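Jitent
Home | Kitchen | Cleaning | Habits | Letters

Household Habit Advice, Tested and Mostly Sent Back
By Mawar Entili
10th July

Every few weeks I get a letter from somebody who has been told that making the bed will turn their life around. They've been making it for a month. The bed looks good. They want to know when the rest starts.

I don't have a date for them. I've made my bed most mornings since I was a teenager and I can report that it gives you a made bed, with somewhere flat to fold the laundry. I like having one. If you like having one too, pull the covers up and go have your coffee. But a lot of household advice now comes with a promise attached, about discipline or calm or becoming the sort of person who finishes things, and I think the promise does harm. People skip a day, decide they've failed as human beings, and then the dishes don't get done either.

So I went through the advice readers send me most often and kept what worked in a kitchen with actual people in it. My test was simple enough. I tried each one for at least two weeks in my house in Festbridge, and I was not especially nice about it.

The two-minute rule

The rule says that if a job takes less than two minutes, you do it right away. I followed it for a whole Saturday and it was one of the more tiring days I've had since March. I wiped a shelf on my way to get scissors. I never got the scissors. By lunch I'd done a great many tiny jobs and hadn't opened the one envelope I'd been avoiding, which of course took longer than two minutes.

What I kept is a smaller version. The rule applies to the thing already in my hand. If I'm holding a mug, it goes in the dishwasher and doesn't stop on the counter. Same with a coat or the mail. I don't go looking for jobs. That one has stuck, and it keeps the table by the front door clear enough to find the keys.

The 28-day habit

I've seen it as three weeks, as 28 days, as two months. The people selling planners seem to like 28, maybe because it fits neatly on four pages. I bought the Sembiring planner to see, with its gray boxes to fill in and a line at the bottom of each page asking what I was proud of. I was proud of cleaning out the vegetable drawer, once, and after that I began to repeat myself.

On day nine I had a cold and left every box blank. On day 10 I didn't want to look at the thing. I suspect that's how most of them end up in a drawer with half the pages clean.

If you want to keep track of chores, write down the last time you did them. A strip of masking tape inside the cabinet door works fine. Mine has the date I last descaled the kettle, the date of the last water filter and the date I washed the shower curtain. When you do it again, cross out the old date and put the new one. There are no blanks to feel bad about, only a date that's getting old.

Things that do want a date on tape, in my house:
Water filter
Kettle and coffee maker descaling
Range hood filter
Washing machine rubber seal
Opened jars of stock base and curry paste (date goes on the lid)
Batteries in the smoke alarm
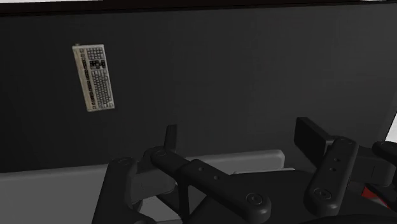
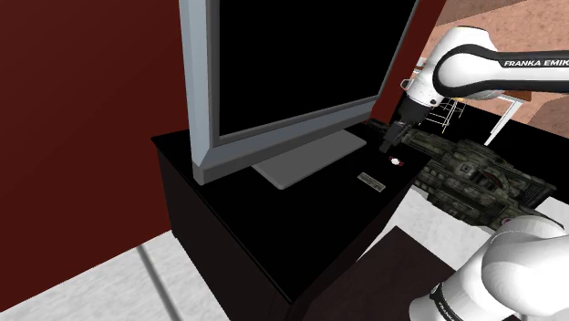 HABITS & HOME ORDER

"A clear desk is a clear mind"

I've known people with bare desks and terrible judgment. I've also worked for years next to someone whose desk looked like a yard sale and who never lost a single receipt. The saying sounds nice on a mug, and I wouldn't build a weekend on it.

A clear surface is easier to wipe, and that's a decent reason to have one. Dust and crumbs go away in one pass if you don't have to lift eleven things first. My advice is to put everything that lives on a surface onto one tray. You lift the tray, wipe, put it back. It takes no character at all. When the tray is full, something has to go before anything new lands on it.

For the keyboard, if you eat at your desk (I do, I'm not going to pretend), turn the computer off, tip the keyboard over a sheet of newspaper and tap the back. Then run a dry, soft paintbrush between the keys, the cheap kind with the bristles trimmed a bit shorter. A barely damp cloth does the tops. For a screen, use a dry microfiber cloth, and if that doesn't do it, put a little plain water on the cloth. Never spray the screen itself. Skip window cleaner and paper towels. It's easier to see smears when the screen is off and dark, so do it at the end of the day.

Get up an hour earlier

The claim is that the house runs better if you rise before everyone in it. I tried five o'clock. The house ran the same and I was asleep by eight-thirty with my glasses on.

An hour is just an hour, wherever you get it. If your best energy is after dinner, scrub the stove after dinner. The stove has no opinion. What did help was moving two small jobs to the night before: filling the kettle and emptying the dishwasher. An empty dishwasher in the morning means breakfast things go straight in, and the sink stays free for the pan you'll need to soak. I'd put that ahead of any sunrise.

Apps that praise you

A reader asked me to look at Jasel, which gives you points for chores and sends a cheerful note when you've done them. I used it for two weeks and ended with 1,057 points. I can't tell you what they're for. I can tell you that I caught myself vacuuming a clean hall to get past a thousand.

There may be households where this is the thing that finally gets the trash taken out. If you have a nine-year-old who'll sort socks for points, go ahead, and good luck when the points wear off. For grown-ups I'm doubtful. The notes came at strange hours, and being told "You're unstoppable!" after cleaning a toaster made me want to stop.

For the toaster, by the way: unplug it, let it go cold, pull out the crumb tray and wash that with dish soap. Turn the rest upside down over the sink and give it a gentle shake. Leave the tray out until it's fully dry. You get no points for it.

Throw out whatever doesn't make you happy

My can opener doesn't make me happy. Neither does the plunger. I've had letters from people who cleared a kitchen in one inspired afternoon and then bought back a colander, a second saucepan and the big spoon.

Put the doubtful things in a box, tape it, write the month on it and stick it on a high shelf. If you go get something out of it, that thing has earned its place. Whatever's still in there when the season changes can leave. I've done this with utensils, vases and extension cords. It doesn't work for papers, which never get looked at either way and sometimes turn out to be the warranty.

Do the worst job first

I expected to sneer at this one and I couldn't quite. Doing the oven first did mean the oven got done. What didn't follow was the promised rush of energy for everything else. I sat down afterward with a sandwich and that was the day.

So use it when there's one job you truly can't put off, and don't plan anything behind it. If there are nine small jobs and one horrible one, the small ones first is fine too. I've done it both ways and the floor was equally clean.

From the mailbag

The last time I was rude about planners, 2,429 people read it, far more than ever read my piece on grout. Several wrote to say that a routine had helped them through a bad stretch, and I believe them. When things are hard, washing one plate can be a real handhold. My complaint is with the people who take that plate and sell it back as a five-step system with a journal.

One reader does her whole kitchen during the evening radio news and stops when it stops, wherever she's gotten to. She's been at it for years. I tried it all last week and I'm keeping it, though the top of the refrigerator remains a problem.

Letters are open again. Next time: vinegar, and the many things it doesn't clean.

More in Habits
Labels on leftovers: how much do you need to write?
The sock question, again
Is a junk drawer allowed? (Yes)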